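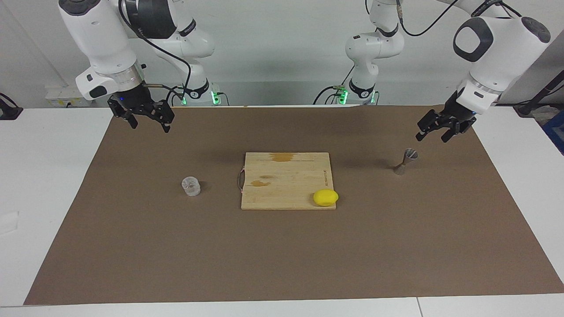 4.2 Recording an episode
Each episode in the Bornix set begins from a rest position, and the operator must confirm it before recording starts. Both grippers should hang open over the brown mat, clear of the lemon, the cup and the jigger, with the green indicators on both bases lit.

1. Enter the task code (2468 for the drinks task) in Clerkunard.
2. Place the objects by hand, then step back from the table.
3. Press Record and wait two seconds before moving the leader arms.
4. Complete the task at an even speed. Do not correct the objects by hand.
5. Return both arms to rest and press Stop.

Note: Vary the position of the objects between episodes - the board may also be turned.

Caution: Keep hands off the mat while the arms are powered.

Failed episodes are to be marked F and kept. Queries go to Cosimo Negri at Usdale.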